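Does Waiting Longer Make Better Bread? A Report on Dough Resting Time

Food Science Project, Grollwood College

Our group wanted to find out how much the resting time of a plain yeast dough changes the finished loaf. Recipes disagree on this. Some say one hour in a warm kitchen is plenty, others want the dough left in the refrigerator overnight. We picked two resting times and kept everything else the same. 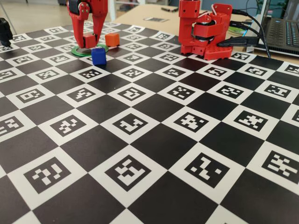
Samah Erraji
Second-year student, project lead

Background

Yeast feeds on the sugars in flour and gives off carbon dioxide, which gets trapped in the gluten and makes the dough rise. Cold slows the yeast down but does not stop it. During a long cold rest, enzymes in the flour keep breaking starch into sugar, and acids build up slowly. Both should affect flavor, and the extra sugar should give a darker crust.

Kaj Ladefoged did most of the reading for this part. Two of the cookbooks he used gave opposite advice about salt, so we left that question alone and used the same amount in every batch.

Method

We baked 16 loaves in June, eight for each resting time. The short-rest dough stood for one hour at room temperature. The long-rest dough went into the refrigerator at 9 in the evening and came out 12 hours later – it then stood on the counter for an hour before shaping. All the flour came from the same sack, bought at the Farouk store near campus.

Each piece of dough was weighed before baking and each loaf was weighed again after an hour of cooling. Meriem Kettani did all the weighing so that the readings would be taken the same way. We also measured the height of each loaf at its tallest point with a wooden skewer and a ruler.

For the taste test, we cut slices from the middle of the loaves and put them on plates marked with a letter. Tasters did not know which letter went with which dough. They rated flavor, crust and softness from one to five.

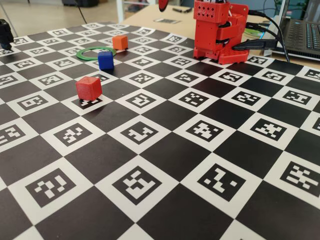 The oven was a bigger problem than we expected. It runs hotter at the back, and the first pair of loaves came out dark on one side. After that we turned every loaf halfway through and left the first pair out of the results. That brought us down to seven loaves for each resting time.

Results

The heaviest piece of dough weighed 998 grams and gave a loaf of 930 grams. Weight loss was close to the same for both kinds of dough, so resting time does not seem to matter much there.

The short-rest loaves were taller on average. The long-rest loaves spread more to the sides, and their crumb had larger and less even holes. Their crust was also darker, even with the same baking time.

Tasters gave the long-rest bread higher marks for flavor and crust. Softness went the other way. Several people wrote that the short-rest bread was better for sandwiches, and one wrote that the other one "tastes like it came from a bakery."

Discussion

The flavor and crust results fit what we had read. The height result was less clear. Reda Mahrous thought the long-rest dough had risen too far before it went into the oven, and a shorter time on the counter might fix that. We did not have enough flour left to try it.

Seven loaves of each kind is a small number. Our tasters were mostly classmates, and some of them had skipped lunch, which may have pushed all the marks up. If we did this again we would add a third resting time of four hours, and use an oven thermometer from the start.

Thanks to Ehab Badawi for letting us into the kitchen early and for reading the first draft.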